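Planning a Workshop Corner for a Sorting Arm: Buying and Budgeting Tips

Most of the money in a small arm setup goes on things that were never in the quote. The arm has a price, the dealer gives it to you, and you write it down. Then you need a table, a mat, trays, a second surface, cable covers and somewhere to sit. The tips below come from setting up a pick-and-place corner in a converted garage and then redoing parts of it in October.

Measure before you order

Tape the outline of the table on the floor and leave it there for a few days. Walk past it with your hands full. If you keep stepping on the tape, the table is too big or it is in the wrong place.

Check the reach figure on the spec sheet against your table, then take some off. An arm at full stretch has trouble coming straight down on an object. I plan on using the middle of the reach for the main work and leave the outer part for bins.

Allow for the elbow. People measure to the gripper and forget that the joints behind it swing out to the side. Shelves, lamps and pegboards all need to be outside that swing.

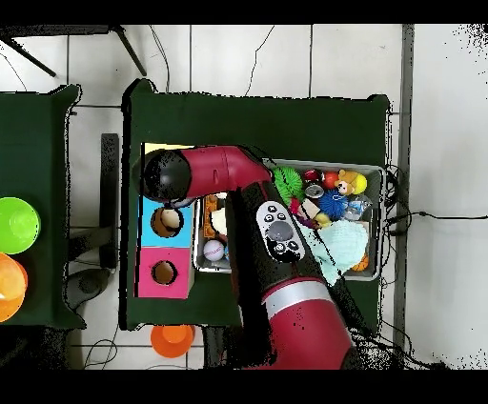
Cover the table. A plain cloth in one dark color cuts glare and keeps round things from rolling so far. Buy enough to hang over the edges and clip it underneath. We bought two lengths and keep one for when the other is in the wash.

What it cost besides the arm

Our extras budget was $877. We spent $991. The table and the mounting hardware were close to what I had planned. The overrun was mostly cables, a longer power lead, and a second order of trays after the first ones turned out too shallow.

The Lilon tray we use now was $13 and has held up fine. I had priced a molded bin system from Modise at $213 and I am glad I waited. Cheap trays let you change your mind about size. Buy the expensive version after you have used the cheap one for a month.

Set aside money for test objects too, though not much. Thrift stores and the toy box will cover it. Look for a mix of hard, soft, round, square, fuzzy and clear. Clear plastic is hard for many cameras to pick up, so put a bottle in the mix early. If the arm only has to handle one kind of part, you can skip most of this.

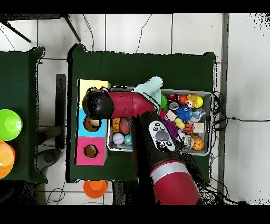
A full tray to the right of the boxes, with bowls on a second table.

Boxes and targets

Make your own targets before paying for any. A box with a round hole cut in the face is enough for drop-in practice. Cover each one in a different color of paper so you can tell from across the room which one you are talking about. Cut the hole larger than you think you need. Paper tears around the rim, so keep the roll and recover the box when it gets bad.

Teguh Purba, who helped with the wiring, suggested fixing the boxes down with removable mounting strips. It works well and comes off the cloth without leaving marks.

Trays and baskets

Solid trays are easy to wipe out. Wire mesh weighs less and does not collect dust in the corners, but thin items can catch in it. Whichever you choose, check the rim height against the gripper. A deep basket with steep sides means the gripper has to come in from above every time.

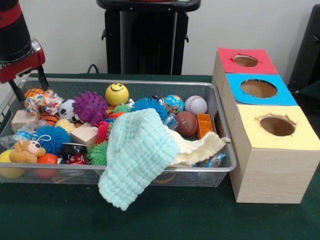
Cloths and towels take longer to get right than anything solid, so plan extra time for them. Start with one small towel on a bare table, then move to a pile. I would not buy a different gripper for fabric until you have tried this with the one that came with the arm.

Cables

Buy floor covers at the same time as the arm. Route everything down one side of the table and keep the other side for walking. Label both ends of every cable. Pereris sells a printed label pack, but masking tape and a marker do the same job.

Questions to ask the seller

Who pays return shipping on a faulty joint, and how long does the repair take?
Is the gripper included in the warranty?
Does the control software need a yearly license?
Can you buy spare finger pads singly?
What mounting surface do they recommend, and how thick?

Get the answers by email. The Tultby dealer gave me one license price over the phone and a higher one on the invoice, and it took two weeks to sort out.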